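Plisa Home Sewing Guide
Section 4: Making a round seat cushion with a boxed edge

Before you start this section, please finish Section 3 (cutting and marking). You need two round panels, one long side strip, the zipper strip and the foam. If you changed the diameter of the cushion, you must also change the length of the side strip. The table in Section 3 gives the lengths.

4.1 Check of the parts

1. Put the two round panels on the table with the right sides up. If the fabric has a large print, turn the panels until the print looks good from the front of the chair. Mark the front point of each panel with a small chalk line.

2. Fold each panel in half and then again in half. Make a cut of 1/8 inch at each of the four fold ends. These cuts are called notches. Later they must meet the notches on the side strip.

3. Measure the side strip together with the zipper strip. The size in this guide uses a seam of 1/2 inch everywhere.

Note: Wash cotton fabric before cutting, and iron it while it is still a little damp. A cover which shrinks after sewing will not go back on the foam.

4.2 Sewing the zipper strip

4. Set the machine to the longest straight stitch. Put the two halves of the zipper strip together, right sides inside, and sew along the long edge.

5. Press the seam open with the iron. Place the closed zipper face down on the seam, and hold it with tape or with basting thread. Pins also work, but remove each one before the needle comes to it.

6. Change to the zipper foot and a normal stitch length. Sew down both sides of the zipper, and then across both ends.

7. Open the long stitches above the zipper with a seam ripper.

Caution: Do not push the seam ripper fast along the seam. It can go through the zipper tape, and then the whole strip must be made again.

8. Sew the zipper strip to the side strip at both short ends, so that you get a closed ring. Fold the ring in four and make notches, the same as in step 2. The middle of the zipper should be at the back notch.

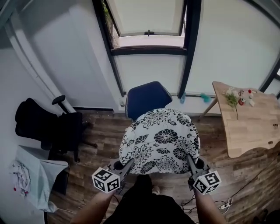 4.3 Joining the ring and the panels

9. Open the zipper halfway. This step is easy to forget. With a closed zipper you cannot turn the cover to the right side when the second panel is sewn.

10. Pin the ring to the first panel, right sides together. Start at the four notches and then put pins in between. The edge of the ring will not want to follow the curve, so make small cuts in it, 3/8 inch deep and one inch apart. Do not cut deeper, because the seam must stay whole.

11. Sew slowly with the ring on top and the panel under it. Stop every few inches with the needle down, lift the foot, and turn the fabric a little. When you see a fold coming, go back and move the fabric flat.

12. Repeat steps 10 and 11 with the second panel. Check that the front marks of both panels are on the same side. If they are not, the cover will look twisted when the foam is inside.

13. Sew once more around both seams, just outside the first line. The cover will be pulled every time a person sits down, and one line of thread is too weak for this.

Note: Plisa all-purpose polyester thread is sold on spools of 500 yards. One spool is enough for a set of four covers with double seams. For canvas and other heavy fabric please use the strong thread, item 377, and a larger needle.

4.4 Putting in the foam

14. Turn the cover through the zipper and push the seams out with your fingers. Do not use scissors for this.

15. Fold the foam in half like a taco, put it in as far as it goes, and let it open. Reach inside and pull the seam allowances toward the side, so they do not make a hard line under the top.

16. Close the zipper. If it is very difficult, take the foam out and wrap it in a thin plastic bag. The bag lets it slide. Pull the bag out before the zipper is closed to the end.

Caution: Never leave the plastic bag inside the cushion. Keep it away from small children.

4.5 If the result is not good

The top has waves: the ring is too long for the panel. Open the seam near the zipper and make the ring shorter at one joint.

The corners of the ring pull inward: the small cuts in step 10 are too far from each other. Add more cuts from the inside.

The cover is loose: add a layer of batting around the foam before you sew the cover smaller.

Continue with Section 5 for ties and non-slip backing.

Text and corrections: Aigars Kuusk
Last changed: 2021-12-23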